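3. The open day

We had been building the simulated kitchen and living room for most of a year before anyone outside the group got to poke at it, so when the department asked who wanted a slot at the October open day I put our name down before asking anybody (sorry, Ye-rin!). What follows is the informal half of the study. The controlled trials are in Section 4, and if you only care about numbers you can skip ahead, but I think you'd be missing the fun part. 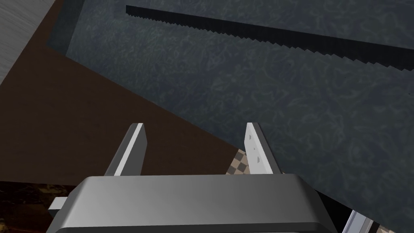
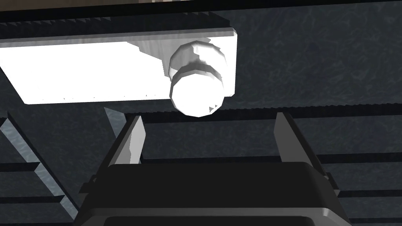
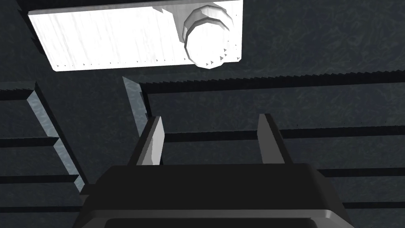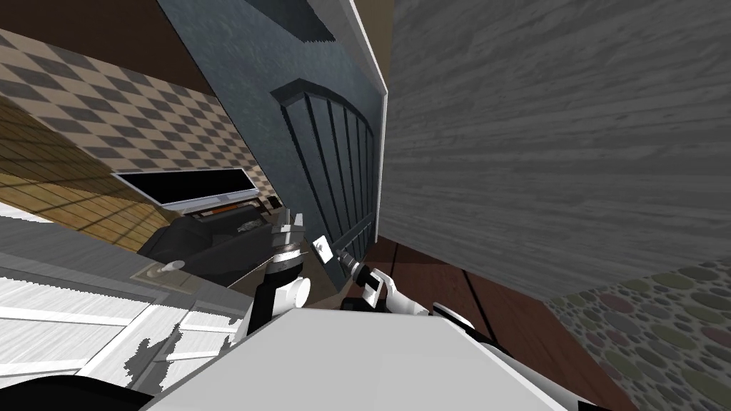 Figure 3. Rendered views from the Prumcombe simulator, each with some part of the robot in view.

The plan was simple enough. Visitors came in, sat down at one of 2 stations, and drove the robot through a household task for as long as they liked, up to a limit of 6 minutes. Girish Nigam ran the first station and Ye-rin Seok ran the second, and I wandered between them with a notebook and a cup of coffee I kept losing. We set no score and no leaderboard. Girish wanted one, and he still brings it up, but I was worried that people would race, and what we were after was how a newcomer looks around before committing to a move.

And do they look around! The people in our lab go straight for the target, since we all know the layouts by heart. Visitors spent a good part of their turn just switching from one camera view to another and asking what was what. A wrist view is a strange thing to be handed when you've never seen one. You get the fingers, a bit of whatever is past them, and very little sense of which way is up. One man asked if he was looking at a floor or a wall, and when I leaned in to help I had to check the room view myself before I answered. We have added a small horizon line to the interface because of him.

The other thing that came up all day was texture. Our surfaces come from the Skostton material set, which we picked early on and never went back to, and some of them are a lot busier than they need to be. Two visitors (both schoolteachers, who had come together) told us flat out that the patterns made it hard to judge distance. Ye-rin had been saying the same thing since spring. I'd put it down to taste, and I was wrong -- the depth errors in Section 4.2 are worse on the mottled surfaces for beginners and experts alike.

We also learned something about pace. Our controller caps the hand speed quite low, and I expected complaints. What we got was people letting go of the handset between moves, talking to whoever had come with them, and then picking it up again. We log every pause, so this left us with very odd-looking data: short bursts of motion with long gaps between. Our first segmentation script, which was written with lab users in mind, treated any gap over 2 seconds as the end of an attempt and cut the open-day logs into confetti. Girish rewrote it that same evening on the train. The version we use in this paper closes an attempt only when the visitor hands over the controls or resets the room.

A few practical notes for anyone who wants to try this. Bring a spare handset. We borrowed ours from Durkier and one of them gave up before lunch, which left a line at Ye-rin's station and nothing for Girish to do but talk (he did fine). Set the stations back to back so that the second person in line isn't studying the first person's screen. We didn't, and I'd treat our first-attempt results with some care for that reason. And print the consent form in large type.

After dropping the sessions with missing logs we kept 100 attempts, all recorded on October 26, 2024. The Bodnár planner was run afterward from the same starting poses, so that each visitor attempt has a planned one to sit beside, and it's this paired set that we carry into the next section.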